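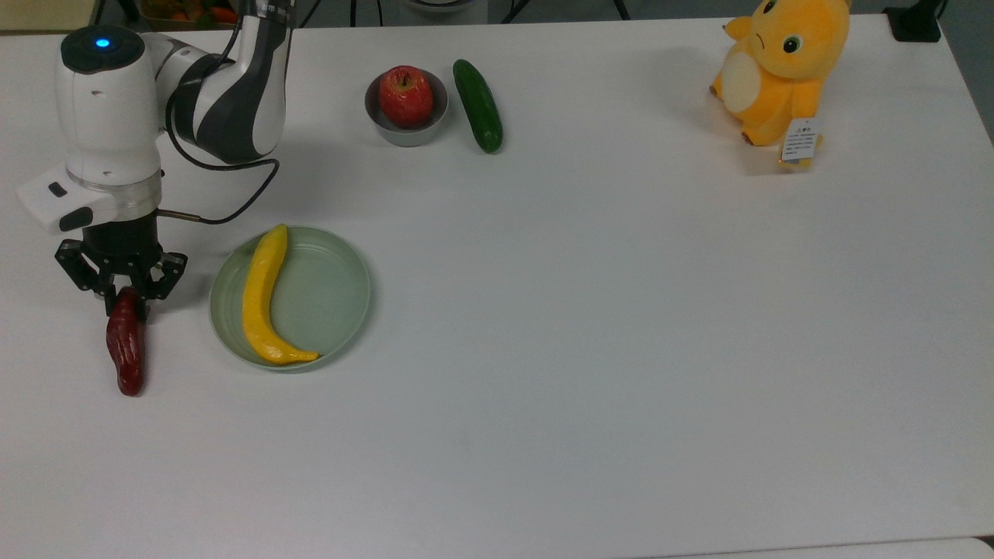 Llevo cinco años enseñando a robots a coger cosas y todavía hay quien me pregunta, con toda la buena intención del mundo, cuándo vamos a dejar de hacerlo a mano. La pregunta me persigue en las comidas familiares y también en Sistmont, donde en febrero tuvimos una reunión larguísima sobre si merecía la pena seguir pagando horas de demostración o si convenía pasarlo todo a simulación. Yo defendí las horas, y como allí me quedé a medias, lo termino aquí.

Enseñar a mano es lento, eso lo concedo desde el principio. Para que el brazo coja una guindilla y la deje en un plato, alguien tiene que llevarlo hasta ella, cerrar los dedos, levantar, desplazar y soltar. Y después otra vez, con la guindilla girada, y otra con el plátano de juguete metido en el plato, que obliga a decidir dónde queda sitio. En nuestra última tanda grabamos 992 demostraciones y descartamos 59. Visto en una hoja de cálculo parece un disparate, lo sé.

Pero yo me he pasado tardes enteras con el mando en la mano, y en esas tardes se aprenden cosas que no había escrito nadie en ninguna especificación. Se aprende que uno frena antes de llegar a la mesa sin darse cuenta. Que una guindilla cogida por un extremo cuelga de una manera, y que al acercarse al plato hay que contar con lo que sobra por debajo de los dedos. Un pepino pide otra apertura de pinza, y una manzana dentro de un cuenco pide paciencia, porque el borde estorba - y a mí el borde del cuenco me ha amargado más de una sesión.

Los compañeros de Pistora, a los que aprecio mucho, sostienen que con 100 ejemplos buenos y un buen simulador sobra. Puede que para algunas tareas tengan razón. Lo que yo les discuto es la palabra «buenos». ¿Quién decide que un ejemplo es bueno? Pues alguien que ha hecho muchos malos, que ha soltado la pieza demasiado alto, que ha corregido a mitad de camino y ha visto luego al robot imitarle la corrección con una fidelidad que da un poco de vergüenza.

Me gustaría, eso sí, que tratáramos mejor a quienes hacen este trabajo. En demasiados sitios teleoperar se considera una tarea de paso, la que se le da al último que ha llegado, y se le pide ritmo antes que criterio. A mí me parece un oficio, con sus manías y su cansancio de muñecas, y creo que habría que pagarlo y firmarlo como tal. En los informes que mandamos a De Graaf ya aparece quién grabó cada tanda. Costó convencer a la gente, y ahora son los propios operadores los que piden repetir las suyas cuando no les gustan.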